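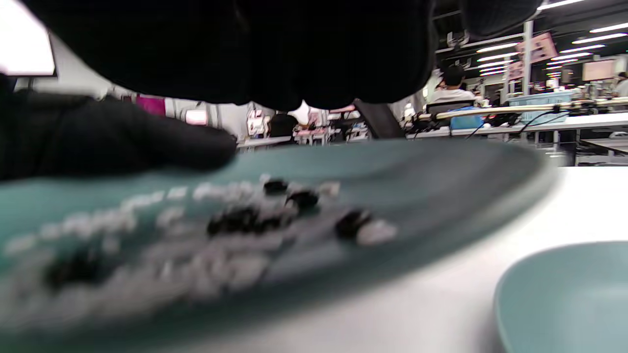

Will the vow booklets be ready before the Kutley wedding? By the end of the week, if the second batch of covers dries flat.

16/06/2024, bindery notes

Came in on my day off because I couldn't stop thinking about those covers. The couple wants two booklets, one each, and neither is allowed to see the other's text until the ceremony (so I've got his pages in the drawer and hers up on the shelf, and I keep checking I haven't swapped them!). They're both long writers. Hers ran over, so I've gone up to three sheets folded, and his has to match or they'll look odd side by side in the photos.

Tried the Girnuleo paste again, thinned a bit more than in February. It brushes on nicely but the cloth still curls at the corners. Zhenhua Cheng thinks I'm not leaving it under the weights long enough and she's probably right — I get impatient and peek. 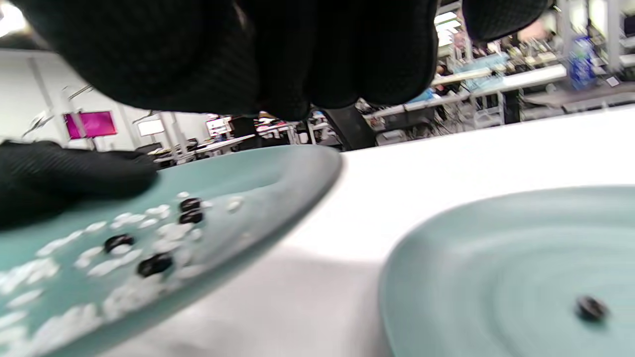 Sewing

Pamphlet stitch, ivory thread, knot on the inside. I did the first one with the knot outside and a little tail, which looked sweet until it caught on my sleeve. Redid it. Baltazar Montes wants to try the Jang ribbon as a page marker, but it frays the second you look at it, so somebody please find out whether we can seal the ends without leaving a brown edge.

Also the Mandville order: place cards are all trimmed and boxed, 401 of them counting spares. Six have names still to be confirmed by the bride's mother, so those are blank on top. Don't mail the box until she calls.
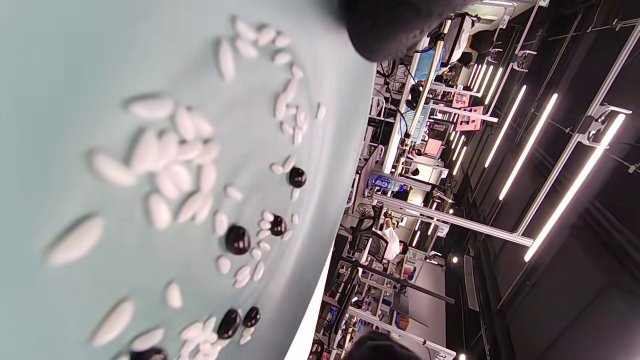 She did say she'd rather have the blanks than wait, so if we hear nothing by Thursday they can go as they are, with the good pen tucked in so she can write them herself. I still need to cut the belly bands for the vow booklets and ask the groom how he spells his middle name — he's written it two ways.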